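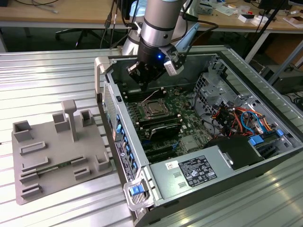 Home | Notebook | Parts | Bench log | Contact

November 16, 2018
Imke Eichhorn

Memory module task, demonstrations by remote control and by hand

Started where we left off, with the arm on the follow setting and the leader handle clamped to the operator's desk. The task is the same one we agreed on: pick a memory module out of the tray, carry it to the open tower, line it up with its slot, press until seated. Then the reverse. The reverse is easier to show and harder to replay, so I'm keeping the two sets in separate folders.

Folder names are Zirine-in and Zirine-out. Please don't rename them. The replay script looks for those strings and fails without a message if they are missing, and I lost most of a morning to that last time.

Setup

Tower on its side, open side up. The tray goes to the left of the tower on the slatted aluminum table. The tray shifts a little if you lean on it. I have taken to pressing it against the stop before each demonstration, and that should go on the checklist until somebody drills it down.

Start every recording with the gripper over the case, fingers down, and hold still until the recorder has taken its first block. If you begin moving early, the first stretch is thrown away and the trajectory starts in mid-air with a jump. Two of my early ones are like that. I left them in the folder with "jump" in the name in case Voß wants them for testing the filter.

Remote control

The leader handle has a scale setting. At one to one the large move from tray to case feels natural and the last bit is hopeless. My hand shakes more than I thought, and every shake goes straight into the fingers. At one to four the last bit is fine, but the long carry takes three or four re-grips of the handle, and each re-grip shows up in the data as a pause with a small drift in it.

What worked best was switching scale partway. Long carry at one to one, stop above the slot, press the pedal, finish at one to four. The pause at the pedal is always in the same part of the task, so it can be trimmed by rule. The re-grip pauses came in different places every time and I couldn't find a rule for them.

I tried looking straight at the bench and then working only from the monitor. Direct view is better for the carry. For the alignment I couldn't tell from my chair whether the module was square to the slot, and the monitor didn't settle it either, as a module seen from above is a thin line. In the end I went by the force reading. If the force in the vertical direction rises smoothly, the edge is in the slot. If it rises and then the sideways force comes up with it, the module is riding on one end and you have to lift and try again. Anyone who demonstrates this should watch the force plot more than the picture.

One caution about that. If the operator uses a signal the policy doesn't get, the policy can't learn what the operator was reacting to. So the force channel has to be among the inputs. At present the Dristimlow config has it recorded but masked. I have changed my local copy and left the shared one alone until we have talked about it.

By hand

Same task with the arm in free-drive, one hand on the wrist and the other on the button box. The motion is much better this way. It's slower to set up, and you have to stand on the window side so that your sleeve doesn't catch the cables behind the arm.

The trouble is the press. When I push the module home with my hand on the wrist, the force sensor measures my hand along with the contact, and there's no clean way to separate them afterward. The positions are good and the forces are rubbish. For the carry and the approach that doesn't matter at all.

I tried pushing from higher up the arm, above the sensor. The forces come out cleaner, but the wrist swings and I had poor control of the angle. It might do for someone with longer arms. I wouldn't build on it.

My suggestion is to split the task. Show the carry and the approach by hand, stop above the slot, and show the insertion by remote control. That needs a handover point that's the same in both recordings. I set one directly over the slot with the module vertical, stored under the name "over slot". Both kinds of demonstration should pass through it, one as an end and the other as a beginning.

Grip

Grip force was set to 2 on the controller scale for everything today. On 1 the module rotates between the fingers as soon as it touches the slot. On 3 I get nervous about the board and there's no benefit that I could see. Leave it on 2.

Where you take hold of the module matters more than how hard. Gripped at the middle, it goes in level or nearly so. Gripped off center, the short side goes in and the long side stays up, and then you end up rocking it, as a person would with two thumbs. The arm doesn't have two thumbs. I tried demonstrating the rocking on purpose, and it can be done, but the replays of it were bad. The sequence depends on feel and each one was different.

So pick in the middle, every time. If you miss the middle, put it back in the tray and pick again, and leave the correction in the recording. I think corrections are worth having. A set with only perfect picks leaves the arm with nothing to do when it misses by a little. Clavura's notes say the opposite, that corrections should be cut out, but their parts were held in a fixture on both ends and ours are not.

Latches

The latches at the slot ends have to be open before the module goes in. At the moment I open them myself before I start. It would be more honest to call the task "insertion with latches open" in the write-up. Opening them with the gripper is a different skill, a small outward push with one fingertip, and I'd like to record it separately. I had a short go at it by remote control, and the fingertip kept slipping over the top of the latch. The fingers are different on the two sides, so it's worth trying the other one before giving up on it.

For removal the latches have to be opened in any case, and I did this by hand too. Same remark for the write-up.

Replay

Plain playback of the recorded positions, no learning, to see whether the recordings are usable at all. Carry and approach played back well from both kinds. Insertion played back only when the tray and the tower hadn't been touched since the recording. As soon as I bumped the tower and set it back by eye, the module landed on the edge of the slot and the arm stopped on force limit, as it should.

That's expected and says nothing against the recordings. It does say that the tower position needs to vary during the demonstrations. From the next session on I'd like to move the tower a bit between runs, a finger's width at most, and turn it slightly. It should also be written down each time which slot is used. I forgot that for the first part of the session and had to go back through the recordings to fill it in.

Data

The recorder counter stood at 1,894 when I shut down. That is the running number for all tasks on this arm and has gaps in it from deleted runs, so please don't quote it as the size of the set. The target for the insertion set is 200 good ones with the handover point included. The older runs without it can stay for the carry, but they shouldn't count toward the target.

Sampling rate of the force channel and the joint positions still don't match. I resample afterward and it's fine for the carry. During the press the contact comes up fast and I don't trust the interpolation. Voß said he could set both from the same clock. I'll ask again.

Labels, as agreed: good, correction, fail, jump. A run that ends with the module seated but needed a second attempt is "correction". A run where the force limit tripped is "fail" even if you then pushed it home by hand. I had been marking those as good and have changed them.

Operator notes

Short sessions. After a long stretch on the handle my runs get quicker and sloppier, and I don't notice it while I'm doing it. It shows in the force plots as higher peaks at first contact. I'd rather have fewer runs from each of us than a big block from one tired person. It would also be good to get a second operator into the set. Everything recorded so far has my habits in it, for example coming in from the left and waiting too long above the slot.

Talk as little as possible to the person at the handle during the press. Call out "over slot" when you reach the handover point and let the other person confirm the scale change. The pedal is easy to miss with your foot, and then you do the insertion at one to one and wonder why it's so jerky.

Open

- Drill the tray down or make a proper stop.
- Unmask the force channel in the shared Dristimlow config, after discussion.
- Same clock for force and positions (Voß).
- Latch opening with the other finger, remote control only.
- Move the tower between runs, note slot and position.
- Second operator. Whoever does it should practice on the carry first.
- Decide by December whether removal stays in the plan or gets its own entry.

Spare modules are in the drawer under the monitor. Use the ones with the tape dot. The others work and I'd like them to stay that way.

Contact: Imke Eichhorn | © 2018 | Back to top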